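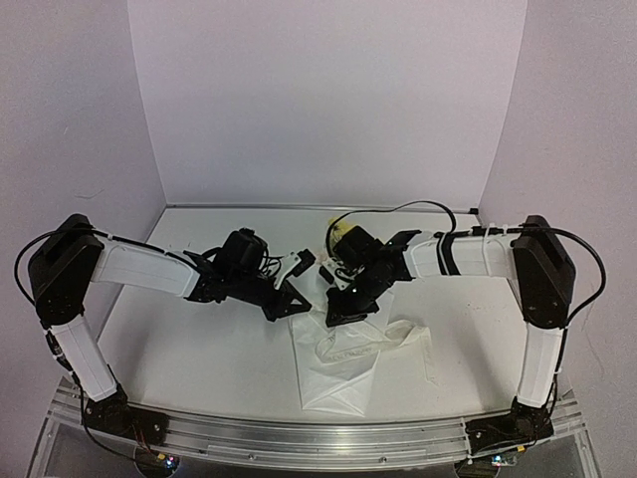
3.2. La bolsa como mueble deficiente

La literatura sobre orden doméstico ha sido generosa con el cajón y severa con el armario, pero a la bolsa apenas le dedica notas al pie. Tuominen la despacha en una línea como «recipiente de tránsito», categoría que resultará familiar a quien conserve desde hace tres inviernos una bolsa en tránsito detrás de la puerta.

En los hogares del estudio Nidus recogimos 300 episodios de guardado. En 72 de ellos el objeto terminó en una bolsa que ya contenía otra cosa, y en la entrevista posterior casi ningún participante supo decir cuál. La caja tiene paredes y obliga a decidir; la bolsa cede, y con ella cede el criterio de quien guarda. Raimo Tuominen, consultado sobre este punto, mantiene que el problema es de vocabulario. Nosotros sospechamos que también es de fondo, en el sentido literal de la palabra.

Conviene separar el objeto de su entorno habitual. En casa, una bolsa cuelga, se apoya o se hunde entre otras bolsas, y su forma depende sobre todo de la compañía. Sobre una mesa blanca y entre paneles lisos (Figura 4) pierde esas coartadas y se puede atender a lo que queda a la vista de su parte superior, zona que los protocolos de Letura resumen con la palabra «abertura», como si todas quisieran abrirse.

Codificamos por separado el agarre, la apertura, la introducción y el cierre. El cierre planteó dificultades: dos codificadores discreparon durante una tarde entera sobre si doblar el borde hacia dentro equivale a cerrar. Se acordó que sí cuando el participante lo afirmaba en voz alta. La categoría «cierre declarado» se analiza en la sección 4.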